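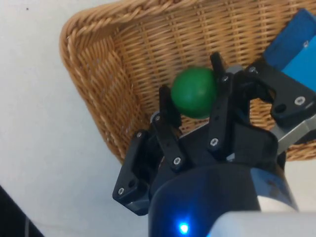
4. When the Release Goes Wrong

4.1 What we mean by a false release

The most interesting failure in our sorting trials was also the quietest one. No alarm sounded, the arm did not stop, and the log showed a clean run from start to end. We call it a false release. The controller sends the open command, the hand reports that it has opened, the planner marks the object as placed and moves on to the next item, and one of those three statements is untrue.

We found it first with the ball. A ball is a wonderful test object for this kind of fault! It has no flat side to settle on, it can roll against a finger at the last moment, and it will happily stay between two links that are open by less than its own width. With a cube, a partly open hand usually lets go anyway. So the cube trials in Section 3, which looked so good, were hiding the problem from us the whole time.

The task itself is plain. A wicker basket stands on a cloth-covered table together with a red cube, a blue cube and a green ball, and the arm is asked to put named objects into the basket in a given order. The sequencing software is Plindel, and the low-level hand control runs through a driver we call Hattori. Each does its own job well. The fault lives in the handshake between them. 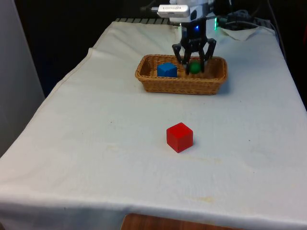 In the version of Hattori we started with, the "open" message was returned when the finger motors had drawn less than a set current for 9 control ticks in a row. This seemed sensible. A motor that has stopped working hard has usually arrived where it was going. But a finger that meets the side wall of the basket can also go quiet, if it meets it gently and the current limit is low. Wicker gives a little. It bends, the finger slows, the current falls under the line, and the driver reports success with the hand only partly open.

Plindel then does exactly what it was told to do and lifts.

4.2 What happens next

Three outcomes are possible after the lift. The ball may drop out at once and land in the basket, and then the run counts as correct although it should not. The ball may come up with the hand and fall outside. Or the hand may catch the rim on the way up and drag the basket across the cloth. The last is the one we worried about most from a safety point of view, as the arm is then pulling on something it has no model of, at travel speed, with an operator possibly leaning in to reset the table.

We saw 6 false releases that led to a visible error before we understood the cause. How many more ended well by luck we cannot say for the early runs, because finger positions were not being saved. They are saved now, and we would urge anyone building a similar setup to save them from day one.

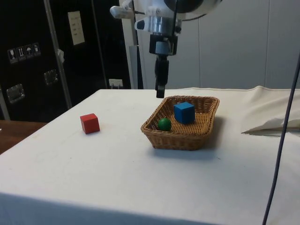

Final object positions are a poor judge of this fault. A checker that looks only at whether the ball is in the basket will score the lucky cases as good ones, and our own checker, Bitness, did just that. It compares the table before and after each placement and gives a single yes or no. We were very fond of it, and still are, but it was answering a different question from the one we needed to ask.

4.3 The fix

We made 2 changes. First, Hattori now has to see both finger joints past a measured opening angle before it may report "open." Low current alone is treated as "stopped, reason unknown." Second, Plindel adds a short vertical rise at low speed after every release and reads the joints again at the top of it. If either joint has moved during the rise, the arm holds still and asks for help.

The second change turned out to be the more fun to work on. A trapped ball pushes the fingers slightly as the hand lifts, and the joint readings show it clearly, well before the hand gets near the rim. We had expected to need a touch sensor for this.

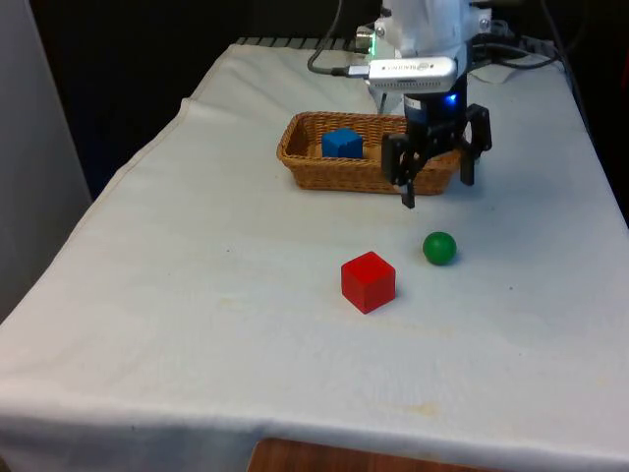 Order of placement matters as well. A cube already standing in the basket takes away floor space, and the planner shifts its drop point for the ball toward a side wall to keep clear of it. That brings a finger closer to the wicker. We had 5 false releases in the ball-last order against a single one in the ball-first order, and although these numbers are far too small for a firm claim, they fit the account above.

We also tried the Imwood grasp planner, which picks the hand angle from the free space left in the container. It turned the fingers along the wall and so avoided most contact, but it did nothing about the false report itself, and we kept the joint check in place when using it.

4.4 Limits

The joint check costs time on every placement, including the great majority that were fine to begin with. It also depends on joint readings being right, and a slipped encoder would bring the same fault back in a new form. We have not tested soft containers other than the basket.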